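BARKVILLE LAUNDRY COOPERATIVE
Equipment Working Group
Minutes of the June meeting

In the chair: Liya Tesfamariam
Start: 4:10 p.m.

1. Minutes of the last meeting
Approved with one correction. The dryer service contract is with Mocanu, not Vostero.

2. Folding and sorting by machine
The chair reported on the visit to Evlow. The question from members was whether a robot arm could take over small towels and cleaning cloths, so that staff could stay on sheets and table linen. The task she asked to see was limited to cloths that are already folded: pick one up from the table and put it in a basket.

Evlow ran 40 attempts during the visit. In 38 the cloth ended up in the right basket. One was dropped on the way and one was never picked up. The chair noted that all the cloths were small and that a person had folded every one of them.

Points raised in discussion:

Speed. The arm is slower than any member of the folding crew. Evlow says it can be left running after closing. The group was not sure this helps, as the morning load has to be out by 8 either way.

Folded edges. When the layers do not line up, the gripper can take the top layer and leave the rest. Evlow is working on this but gave no date.

Folding itself. Evlow does not offer it for mixed loads yet. Vostero says it does, but only for flat pieces of one size, fed by hand.
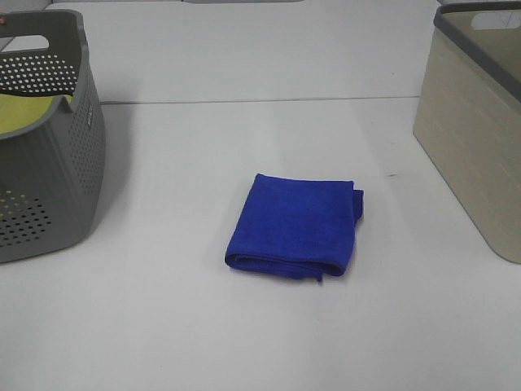
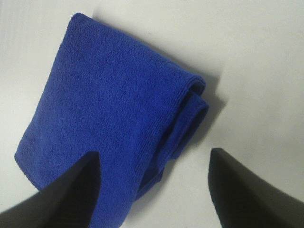
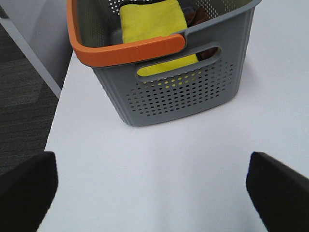 Item 2, Evlow visit. First and second pictures: folded blue microfiber cloth on the white table. Third: basket with a yellow cloth inside.

There was some disagreement on what to do next. One view was that a machine that only moves folded cloths saves us very little – the folding is where the hours go. The other was that a short trial costs little and would show how it copes with our own stock, including the worn pieces.

Agreed: no purchase this year. The chair will ask Evlow for a trial with 80 of our own cloths, unsorted, and will ask Vostero for a written quote for comparison.

3. Washer 2
Door seal replaced under work order 3007. Still leaves a small puddle on long cycles. Mocanu to be called back.

4. Other business
New cart wheels have arrived and will be fitted before the next meeting. The request for a second folding table was held over.

Closed at 5:25 p.m.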